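Success flags are not a specification

Chae-won Kang
August 2, 2021

Most of the evaluation code I review for kitchen manipulation ends in one boolean. The episode runs, a checker looks at the final state, and a flag is written. The planner is then tuned against that flag until the number looks respectable. My argument is that the checker deserves the same engineering as the planner, and that in most stacks it gets almost none.

Take the shelf placement task in Helmy, the simulated kitchen our group uses. The goal reads "bottle on shelf." The original checker tested two things: the bottle's center lay inside a box drawn around the cabinet, and the gripper was open. Both tests are cheap and both are wrong in ways that matter. A bottle that has tipped over passes. A bottle still falling passes if the episode happens to stop at the right step. A bottle pushed halfway through a divider passes too, and the physics engine will allow that for a few steps if the controller pushes hard enough.

In June I replayed 500 episodes that had been logged as successes, using a stricter checker. It required contact between the base of the bottle and a named shelf surface, a tilt below 7 degrees, and velocity near zero over a short window. It rejected 27 of them. That is a small fraction, and I have been told it is small enough to ignore. I disagree. The rejected episodes were not spread evenly. Most came from one planner configuration, the one that had been ranked first.

The cabinet itself explains part of the difficulty. It is open-fronted, split by vertical dividers and one level of shelving, and to a bounding box all of it is a single volume.
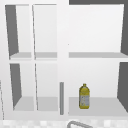

Open cabinet in the Helmy kitchen, with the bottle upright in the lower right compartment.

A person reads six compartments there without effort. The old checker read one. If the instruction names the lower right compartment, the checker has to know what the lower right compartment is, and that means the scene file has to carry it. Ours did not. Plasport, our asset converter, merged the shelves and dividers into one mesh at export to save on collision pairs. The names were gone before the planner or the checker ever saw them.

I would fix this at export. Keep each support surface as a separate named body, and attach a region to it that is bounded by the neighboring walls. The cost in our case was up to 2 milliseconds per step, which we recovered by turning off collision checks between static parts. Furnex, our scene format, already had a field for regions. It had been left blank in every kitchen.

The usual objection is that strict checkers are brittle. Thresholds have to be picked, and a tilt limit is arbitrary. True, but a loose checker also has thresholds - they are just set to infinity and left out of the report. A tilt limit in a config file can be argued with. I would sooner defend a number than an omission.

A second objection is that old results become hard to compare. They do. Log the full final state, with contacts and velocities, and any checker can be run again later. The state log for one of our episodes is smaller than a single rendered image. The Clollmont runs kept only the flag, and as a result we cannot say anything about them now.

Planner changes in our repository need two reviewers. Checker changes needed none until last month. They now need the same two, and the checker has its own tests, starting with a bottle lying on its side.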